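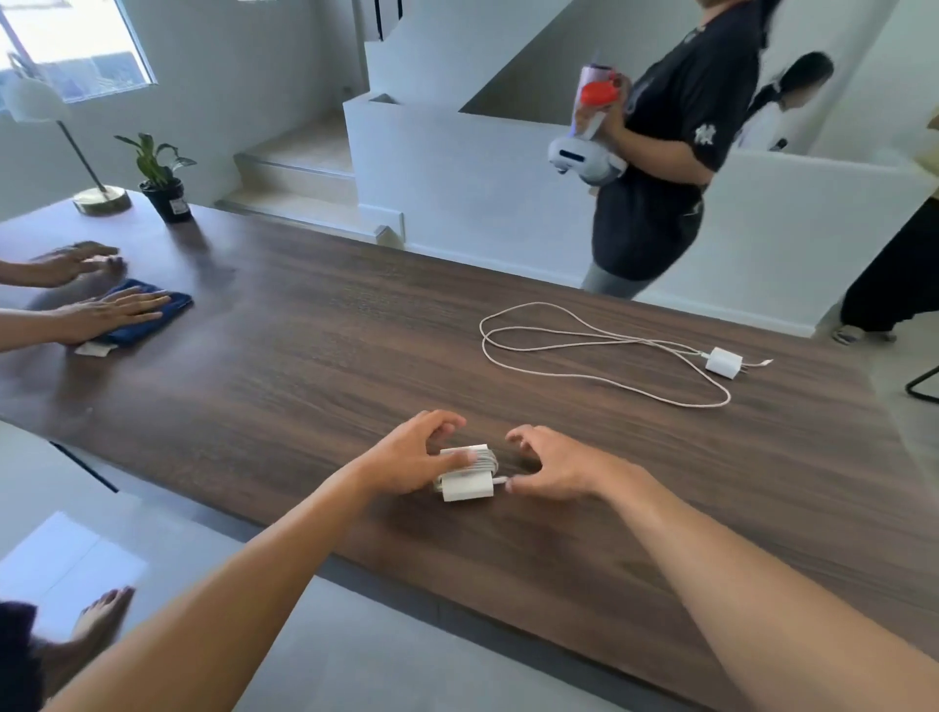

The Weekday Lodgers of Lolitz

A room, a shelf in the refrigerator and a key that must be given back before Christmas. For many workers in the Fuleck valley this is what the second home looks like.

By Şengül Keskin
Tuesday, June 22, 2021

The last bus up the Fuleck valley arrives in Lolitz when the shops are already closed. On Sunday evenings it is almost full. The passengers carry small bags, and some of them also carry food in glass jars, wrapped in a towel so it does not leak. They do not speak much. At the square they get down and go away in different directions, and after a few minutes the lights come on in the upper windows of houses where, the night before, the upper windows were dark.

These are the weekday lodgers. They work in Lolitz, in the hospital or the sawmill or at the Atier factory, where valves for heating systems are made, and their families live somewhere else. They rent one room in the house of another person. When the working week is over they go home, and the room waits for them.

I came to this subject because I was a lodger myself. When I first moved to this country I lived for two winters with a widow who did not like the sound of the shower after nine in the evening. I learned from her the names of vegetables, and how to be angry politely. For a long time I believed that this way of living belonged to the past, and that young people would find it strange. Then a friend sent me the room list of the Lolitz town hall. It had more than 300 entries, in a town where one can walk from the first house to the last without getting tired.

Hòa Quách has the corner room on the upper floor of a yellow house behind the church. She is a laboratory technician, and her husband and her son live 80 kilometers away, near the school that the boy refuses to leave. They discussed moving for a whole summer. In the end it was cheaper, and also quieter in the marriage, to rent a room.

"The first month I cried on the bus," she told me. "The second month I slept on the bus. Now I do my bills on the bus."

Her room has a bed, a desk, a wardrobe with one door that must be lifted when you close it, and a window toward the hills. She brought only a lamp and a pillow. She says a person who brings too much is telling herself that she will stay, and a person who brings nothing cannot rest. It took her some time to find the amount that was right for her. A rug came, and went home again. A plant came and was adopted by the landlord, who gave it a better window.

The landlord is Libor Procházka. He is 70 years old and he has rented out rooms since his daughters moved away. Before that his mother did it, and before her, his grandmother, who took in the men who built the railway tunnel. He showed me her notebook. In it are the names of the men and what they owed, and also things which have nothing to do with money: "does not eat onion," "sings," "gave me a good knife."

Mr. Procházka does not keep such a notebook, but he remembers everything. He remembers the surveyor who left his shoes in the oven to dry. He remembers a young teacher who asked if she could paint the hallway and then painted it, very badly, in a green he has never changed. He does not ask for a contract. He asks new lodgers to drink coffee with him in the kitchen, and if they look at the telephone the entire time he tells them the room is already taken.

I asked if this was fair. He thought about it and said it was his kitchen.

The rules in his house are few, and they are written on a card inside the pantry door. The bread knife is washed by hand. The front door is locked by the last one in. Guests may come but they may not live here. There is one rule about the cellar stairs that I did not understand, and when he explained it to me I understood it less.

Other houses have more rules. Adwoa Nutsugah, a nurse, has lived in three of them. In the first she could use the stove only until seven, and her shift ended at eight. In the second the family was so kind that she could never be alone. They called her down for cake, for birthdays, for films she did not want to see. "I used to stand behind my door and listen, to know if I could go to the bathroom without becoming a guest," she said. The third house is on the road to the sawmill. The owner is deaf in one ear and goes to bed early, and Ms. Nutsugah speaks about it as others speak about a hotel at the sea.

She pays for this room by the month, in cash, in an envelope that goes back and forth. The same envelope has been used since she arrived. It has become soft like cloth.
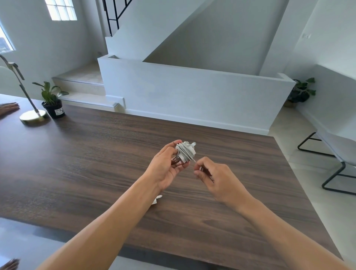
What does a weekday lodger usually pay for in Lolitz?

The rent normally covers the furnished room, heating, water, internet and the use of the kitchen and bathroom. Bed linen is included in most houses, but towels often are not. Food is separate, although some landlords offer soup or breakfast for a small extra amount. Many owners also ask that the room be empty for the holidays at the end of December, when their own children come to visit.

This holiday rule is the part which outsiders find the hardest. A room may be yours in every month, and still for those days a nephew sleeps in your bed. The lodgers pack their things in a box and the box goes to the attic. Ms. Nutsugah writes her name on the box on all sides. Ms. Quách takes everything home with her, also the lamp, and her son asks each year if this time she will stay.

The town hall has noticed that its lodgers are numerous and that it knows little about them. Most are registered at their family address. They pay their taxes there and they vote there. In Lolitz they buy bread, they sit in the waiting room of the dentist, and in the choir they are the reason there are still tenors. Kobina Amegashie, who keeps the room list, would like them to have at least a library card without showing proof of residence. His proposal has been on the agenda since the winter. Each time, it is moved behind the parking question.

Mr. Amegashie was once a lodger too, and he married into the house across the street. He says one can see from the room list how the town is doing. When Atier is hiring, the entries disappear in a morning. When the factory cuts its shifts, the old ladies telephone him to ask if he has forgotten them.

The last year was a difficult one for such households. To share a kitchen with a nurse was suddenly a matter for the whole family to discuss. Some owners closed the room and did not open it again. Others did the opposite and told the lodger to stay on the weekends, so there would be less traveling in and out. Mr. Procházka and Ms. Quách ate at the same table for one entire spring, at opposite ends, with the window open and their coats on. He taught her a card game for which, he says, she has no talent. She says he changes the rules.

The bakery of the Acheampong family, on the square, adapted more quickly than the town hall. It sells a half loaf now, and a very small pie, and in the evening it sets aside a bag for anyone whose shift ends late. There are 8 hooks behind the counter, each with a first name above it on tape. The names change with the seasons. When I visited, one hook had two names, from a couple who met on the bus and who still rent separate rooms in separate streets, because neither landlord has a double bed.

I asked Ms. Quách what she would miss if the laboratory moved and she could live at home again. She answered that she would miss the hour after she comes up the stairs, when the door is closed and there is no one she must feed. Then she asked me to write that she loves her family very much, so I write it.

The bus back down the valley leaves from the other side of the square. We walked there together, past the green hallway, which one can see from the street when the door is open. Mr. Procházka was standing in it with a watering can. He wanted to know which evening she would be back, and whether she could bring him the coffee from the shop near her house, the dark one in the tin.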